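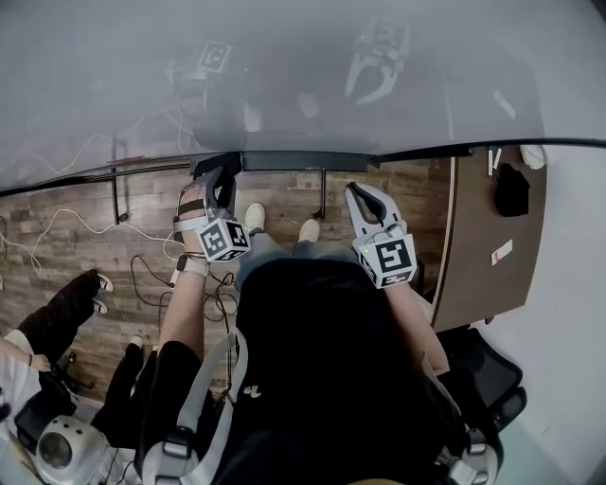 Home News Projects People Contact

Filed under: Manipulation, Data Collection

Handheld gripper study finds calibration timing matters more than session length

20th October

A study of handheld gripper recordings at the Windemwood laboratory has found that the time elapsed between calibration checks predicts trajectory error better than the length of the recording session or the experience of the person holding the grippers. The results were presented to project partners on Monday by Despina Gavalas and Do-yoon Shin, who ran the work as part of the laboratory's Drilent project.

The study covered 346 recorded demonstrations of two-handed tasks. Operators sat or stood at a table and carried out each task with one gripper in each hand while a head-mounted camera and the gripper sensors logged the motion. Each gripper carries a cube printed with square fiducial patterns. The position and orientation of the cube are estimated from the head view, and the finger pose is then derived from a fixed transform between the cube and the gripper body.

That fixed transform is where most of the error entered. The cube mounts are rigid when fitted but shift slightly under repeated squeezing. A small rotation at the cube becomes a larger displacement at the fingertip, and the policy trained on the recordings learns the displaced position as the target. Earlier work in the group had put the problem down to motion blur and to operator fatigue late in the day.

Gavalas and Shin separated these causes by changing one factor at a time. Sessions were recorded at three lengths, and calibration was checked at the start only, at the start and midpoint, or after every 27 demonstrations. A reference arm held a gripper at known poses before and after each block, so drift could be measured directly.

With calibration at the start only, median fingertip error rose steadily through the session whichever operator was recording. With the 27-demonstration interval it stayed close to its starting value, including in the longest sessions. Session length had a small remaining effect, confined mainly to the timing of grasp closure. Operator experience had no measurable effect on position error, although experienced operators discarded fewer takes.

"We expected to be writing a recommendation about shorter sessions," Shin said. "The drift curves for the short and long sessions lie on top of each other once you plot them against time since the last check. The session length was standing in for something else."

The left and right grippers did not drift equally. In most blocks the dominant hand showed the larger shift, consistent with harder and more frequent squeezing. The authors recommend logging a separate transform for each hand at every check and interpolating between checks when the recordings are processed. The present software, Dreredness, stores one value per hand for the whole session and applies it throughout. A revised version that accepts time-stamped transforms is being tested.

A second result concerns reflections. A glossy or transparent surface near the work area can return a mirror image of a cube, and the detector does not distinguish between the two. In 68 of the demonstrations at least one reflected marker was accepted as real for a short run of consecutive video samples. The effect on the final trajectory was usually removed by smoothing, but in a few recordings the estimated hand position jumped to the far side of the work surface and back.

The group now rejects reflected detections with a consistency test. A planar mirror image reverses the handedness of the printed pattern, so a strict decoder should fail to read it. In practice the error-correction setting was loose enough that some partial or steeply angled reflections matched a valid code. Tightening the setting removed most of the false detections and also removed some true ones at the edges of the view. A motion check using the inertial sensor in each gripper recovered the majority of those.

To test whether the corrections mattered downstream, the group trained the same policy twice, first on the original recordings and then on the same recordings reprocessed with interpolated transforms and the reflection test. Both versions were run on a two-arm station for a total of 505 trials, with object positions drawn from a common list. The reprocessed version completed more trials on every task that required an aligned insertion. On pick-and-place tasks with soft objects the two versions could not be separated.

Polyxeni Vasilakis, who reviewed the trial protocol, noted that the insertion tasks were all performed with parts from one kit and that tolerances in the kit are fairly generous. A tighter set of parts has been ordered. She also asked that the next series include operators from outside the laboratory.

Some limits are stated in the report. All recordings used one gripper design, and the mount in question is specific to it. Room lighting was held constant. The reference arm has its own repeatability error, which sets a floor on the drift that can be resolved. The 27-demonstration interval was chosen to fit the shift schedule, and the authors did not try to find the longest interval that would still hold the error down.

Each calibration check takes the operator through a short series of fixed poses with both hands. Yolandi Mkhize, who schedules the recording sessions, said the extra checks had reduced the number of usable demonstrations per shift, but that fewer recordings were now being rejected in processing. The group has not yet published a net figure.

Kosmas Lambrakis is preparing a stiffer cube mount with a keyed base, intended to prevent rotation under load. Bench tests of the first version are under way in the Reuter workshop. If the mount performs as designed, the interval study will be repeated with it in January, using the same tasks and the same reference arm. The reprocessing scripts will be shared with project partners before then, together with the drift logs for each block.

Previous Next Back to News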